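About Stondard Racing

Stondard Racing started in a rented two-bay garage in October, eleven seasons ago, with one secondhand single-seater, a van that needed a new gearbox, and a lot of late nights. Haf Gwilliam was driving. Her brother Tudur was doing everything else, including the sandwiches. They finished their first race in fourteenth place and celebrated as if they'd won the thing!

We're a bit bigger now. There are two cars on the grid, a third for testing and driver days, and a proper workshop where you can walk all the way around a car without climbing over a toolbox. We're still the same kind of team, though. We race because we love it, and we'd rather spend an evening talking about ride heights than almost anything else.

What we do

We run a two-car entry in regional single-seater racing, and we prepare and look after cars for private owners who race at club level. Some of our customers have been with us since the garage days. Others call us the week before their first event with a car they bought over the winter and a long list of questions (please do call, we like the questions).

Engine work is done in-house. For years we sent our units away and waited, and waited, and then got them back two days before a race. When Gwion Bowen joined us from the marine engine trade, he talked Tudur into setting up our own build room, and it changed our whole season. Gwion strips, measures and rebuilds every engine we race, and he keeps a handwritten notebook for each one. The oldest still running in our cars is known as Gakau, after the name somebody had scratched on the crate it arrived in. It has done 4,000 racing miles across several rebuilds and it still pulls beautifully out of slow corners.

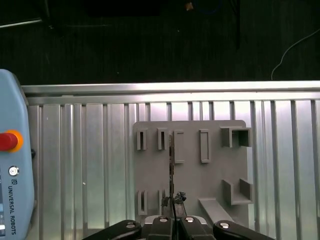 Gearboxes are Gwenllian Mathias's territory. She came to us as a student on a summer placement, asked for the messiest job in the building, and got it. She now runs the transmission bench and is our number one mechanic at race weekends, so if you hear someone on the pit wall asking for a ratio change in a very calm voice, that's her.

The drivers

Haf still drives car 241 and has no plans to stop. She's quick in the rain, stubborn on cold tires, and generous with her time when younger drivers want to look at her data. Our second seat belongs to Gwion Hopkin, who moved up from karting two seasons ago and took his first podium for us last year after starting ninth. Yes, we have two Gwions. On the radio they're Hopkin and Bowen, and we've only mixed them up once when it mattered.

The Daser program

Daser is our training program for drivers coming out of karts. Each driver gets test days in the third car, time in the workshop with the mechanics, and a long sit-down with the data afterward. We ask everyone in the program to change a clutch and set up a corner of the car with their own hands. They grumble for the first hour and then we can't get them to go home.

You don't need a famous last name or a big sponsor to apply. Send us your results, tell us what you've driven, and tell us about a race that went badly and what you did the next day. We read every one.

Where to find us

The workshop is at Unit 4, 1,422 Pacheco Road, behind the tile warehouse. Follow the lane to the end and look for the blue roller door. It's a 920-square-meter building, so there's plenty of room for visitors, and the coffee is much better since Gwenllian took over the machine.

We hold open evenings between race weekends through the season. You can see the cars up close, sit in one if you fit, and ask Bowen about valve springs if you have an hour to spare. Kids are very welcome, and we have small ear defenders for anyone who wants to stay for an engine start.

For car preparation, engine work or a place on Daser, ask for Tudur. He's usually under something, so let it ring.

Page last updated January 13, 2025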